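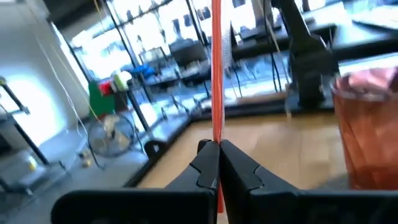
Fingertips shut on something skinny and orange-red, which is half of what I want to talk about.

So it's August, which at Trivirora means the budget sheet comes around, and this year the tabletop setup is mine. I asked for this! Last year I complained so much about what got bought (and what didn't) that Vimala Gowda forwarded me the blank spreadsheet with the message "all yours," and I've been living inside it ever since, mostly in the late afternoon with a cold coffee next to me.

I thought the hard part would be the big stuff. The arms, the controllers, the frames. But the big stuff is easy to budget for. You get a quote, you wince, you type it in. Everybody in the review meeting already knows arms cost money and they've made their peace with it. What gets picked apart is the line that says "misc. gripper parts," and I've decided to stop writing that line at all. Every item gets its own row this year, down to the screws.

The fingers are the best example. Big objects are forgiving, and you can get away with a fair bit of wear before a mug or a box starts to bother anybody. Then you ask the same pair to close on something thin, right up near the tips, and every little bit of wear matters. If the two faces don't meet square you're pinching air on one side. We've been running ours until somebody got annoyed enough to swap them, and the somebody was usually Bongani Baloyi, on his own time, with whatever was in the drawer. That isn't a plan. That's Bongani being nice.

So, spares. I got a price from Plekik for finger sets plus the mounting hardware and a box of the tiny screws that vanish into the floor, and it came to $2,235 for the year. I stared at that one for a while. It's a lot for what is basically a pile of little black blocks (sorry, Plekik). But then I went back through our downtime notes and looked at how many mornings went to fiddling with fingers, and I felt a lot better about it. I left the number exactly as quoted and wrote a paragraph under it. Sipho Mtshali told me the paragraph was too long. He's right, and I'm keeping it.

The bit that did make me change the plan was lead time. Nine weeks! For fingers! I had them down for an order in the winter, when the new money is properly open and everyone's relaxed, and that would have had them landing right when we want to be running the kitchen tasks full time. So now there's a small early order, out of what's left from this year, and the big one goes in after. If you're doing one of these sheets yourself, please put a lead time column in it. Mine didn't have one until last week and I'm embarrassed about that.

Then there's tableware, and I know how that sounds. You would not believe the conversations I've had about cups. 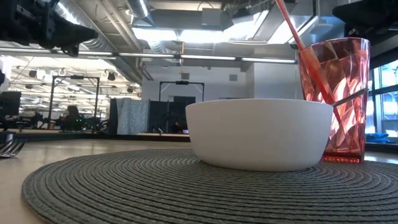 My first draft had tableware at zero, on the theory that we could keep bringing things from home. Precious Oosthuizen talked me out of it, very politely, by asking what we'd do when a bowl broke halfway through a set of runs and the shop had stopped carrying it. And, well, we'd do what we did in the spring, which was drive around to a bunch of stores looking for the same bowl and come back with one that was nearly the same, and then argue over whether nearly was good enough. So there's a tableware row now, $74, and the rule that goes with it is that everything gets bought in duplicate from the start, same store, same trip. A plain white bowl is cheap. A plain white bowl that matches last season's is priceless, apparently.

I also want some ugly variety in there. See-through cups with bumpy sides, things that catch the ceiling lights and throw them everywhere, forks and spoons, long skinny stuff that sticks out of other stuff. It's tempting to shop for what looks tidy on the shelf, or what's easy to grab, and then you've spent a year getting good at three nice solid mugs. I'd like the shopping list to be a bit mean.

Placemats I went back and forth on. Textured ones slow things from sliding and they look like a real table, but they also shift when a finger catches the edge, and then somebody has to decide if that counts. I've put in spares and I'm leaving the deciding to other people.

What else is in there... cables. More cables than I want to admit, plus proper strain relief for them. Blinds are in there too, as a question mark. The daylight through the big windows is lovely for humans and a pain for the cameras, and Arnulfo Quintero has been asking for something to pull across for as long as I've known him. Facilities might cover it, in which case I'd love to delete the row. If they won't, it goes in under lighting and I'll fight for it.

One thing I cut: the Zhuravel tool changer. I know, I know. I wanted it too, I had the brochure open in a tab for a month. But it would eat everything else on the list, and when I asked around, the honest count of tasks we'd use it on next year was tiny. It's on the wish list sheet with a little star. Same goes for the Floteo upgrade to the logging software, where I like the new features fine but couldn't find anyone who'd been stuck without them.

I've still got the repair fund to sort out. Vimala thinks it should be a share of what the hardware cost, I think it should be built from what really broke, and we've got the lists for that if I can get the older ones out of Bongani's notebook (his handwriting, my goodness). I'm sitting down with him tomorrow after lunch to go through it. If anyone reading this has a repair line that survived its own review meeting, please leave me a comment with how you worded it!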